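Planner update: two-arm rack sorting

Brisness 2 replaced the scheduler in the tube sorting stack. The old one locked the whole rack volume whenever either arm entered it, so one arm spent much of each cycle parked. The new one, written by Halima Urio, reserves swept volumes per motion segment and releases them as the segment completes. Both arms can now hold a tube at the same time, provided their reserved volumes do not intersect.
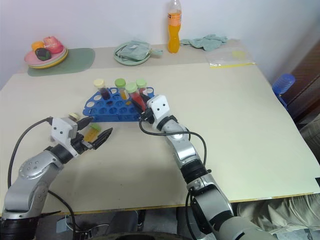
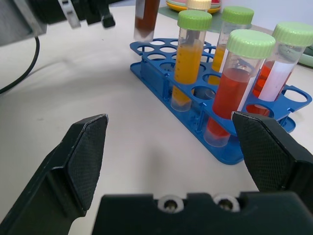 Perception is still the weak side. Olness fits the rack pose from the head view, then hands over to the wrist view for the final approach. Cap color is a poor key for identity, as several tubes share the same light green, so the classifier reads liquid color through the wall and treats the cap as a secondary feature. Partly hidden tubes get a low score and are deferred until a neighbor has been lifted out.

Control runs at 1000 Hz, with planner updates at 20 Hz. If an update arrives late, the arm finishes its reserved segment and holds position. Grip force limits are now set in the task file and no longer compiled in.

Known issue: releasing a reservation during a regrasp can leave a stale volume in the map. Restarting the Lemaire bridge clears it. A fix is in review. Please attach the Flikuvar log to any report, including the segment IDs for both arms.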